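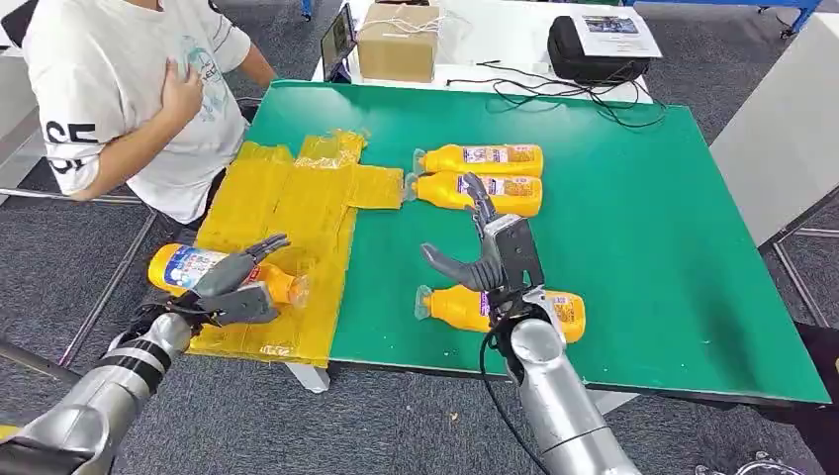
Page last changed: October 2018

Bench notes, packing table

I meant to write this up in two lines and go home, but the bottles deserve more than that, so put the kettle on if you're reading this at the other end of the building.

We have been on the yellow bottles again, the ones with the white and blue labels. Four at a time on the green board, lying on their sides, and the question is still the same one from May: how do we want them lying when they get picked up and moved over to the tape? I used to think it made no difference at all. A bottle is a bottle, you grab it around the middle and off it goes. Having spent a good long stretch looking at them I am less sure. When the caps all face left, toward the tape, the row looks tidy and you can see at a glance which ones are still waiting. The trouble is that a bottle can end up turned the other way by the time it is over the tape, cap to the right, and then you have one facing one way and its friends facing the other. For a shipping tray this matters a great deal, for a storage bin hardly at all. I would like us to settle it before the Palumbo trays come in, and my vote is caps left from start to finish.

Now, the tape. The yellow packing tape on the left part of the board is overlapping strips, laid in a sort of cross, and I will be the first to say it is no beauty. It has wrinkles all over. Vittoria Marino looked at it and asked whether I had put it down in mittens! (I had not, but I was in a hurry, and the roll was nearly finished and kept splitting on me.) The idea was simply to mark out a landing place in a color you can't miss. What I forgot, of course, is that the bottles are yellow too, so a yellow bottle lying on yellow tape more or less melts into it, and only the label stands out. I'd like to try blue next. There is a roll of Skollov tape in the drawer under the window, and it comes up off the green board without leaving glue behind, or it did in May.

About the wrinkles — I do think they do something. A bottle on its side wants to roll, and I have a feeling the ridges hold it a little. That is a feeling and nothing more. Somebody with more patience than me could lay one smooth patch and one wrinkled patch, tip the board slightly, and see. The Wamuritz sheet has a column for surface which we have never once filled in, so it would be a nice excuse.

Spacing. The two in the upper middle are side by side, which is fine for saving room but leaves very little space for fingers to get down between them. The one near the front edge, on its own, is much easier to reach. If we go up to 6 bottles on the board I would give each of them a full bottle's width on either side, and move the second row back from the tape, where the cap is nearly touching.

The white table behind needs a going-over. The cardboard box with the strings draped over it belongs on the shelf with the other string, please, and I will do it myself if it is still there when I next come in.

To do: blue tape, smooth patch and wrinkled patch, ask Nutow whether they pack caps left or caps right, and find out who has the good scissors.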